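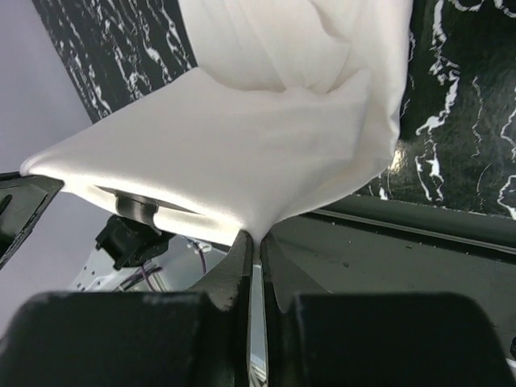

Laundering and Reuse of Table Linen in Small Restaurants
Reading time: 3 min

1. Background

Restaurants in Pulmont have traditionally dressed their tables in white cotton. Over the past several years many owners have moved to paper covers, citing the cost of laundry service. This report examines whether cotton napkins and tablecloths remain affordable for a small restaurant, and how long they stay fit for use. The work was carried out for the second-year course in Hospitality Operations under the supervision of Barry Wragg.

2. Method

Two restaurants agreed to take part. The Lightfoot is a lunch and dinner house that sends its linen to an outside laundry, Gukel. The Flultar is a smaller dining room that washes its own linen on the premises. Both began the study in January with new napkins from the same supplier. Each napkin was marked at the hem with colored thread so that it could be followed through repeated washing.

Staff at both sites entered every withdrawn napkin in a log and gave one of four reasons: stain, tear, frayed hem, or loss. Stained items were washed a second time before being withdrawn. The study closed when the napkins had passed through 60 washes. Tablecloths were inspected by the project team but were not entered in the log, as the two restaurants use different sizes.

3. Results

The Lightfoot logged 1,753 napkin uses during the first month and the Flultar logged 1,029. Stains were the leading reason for withdrawal at both sites. Red wine and turmeric were named most often in the comments column. Lipstick, which staff had expected to be a serious problem, came out in the second wash in nearly all cases.

Frayed hems became common after 30 washes at the Flultar, where linen was tumble dried at high heat. The outside laundry presses its linen damp, and hems there held up better. Losses were higher at the Lightfoot. The manager believes that napkins were thrown out with food waste when plates were cleared — a bin check was introduced in the second month and losses fell.

4. Limitations

The two restaurants differ in menu and in the number of guests served, and no attempt was made to correct for this. The log depended on busy staff, and several evening shifts at the Flultar were left blank. Water hardness was not measured.

5. Recommendations

Restaurants that wash their own linen should lower the dryer temperature and remove napkins while slightly damp. Turmeric stains should be treated before the first wash. A further study should compare cotton with a cotton and polyester blend and should include tablecloths.

Contact: Hospitality Operations Program Office | Copyright, all rights reserved | Back to top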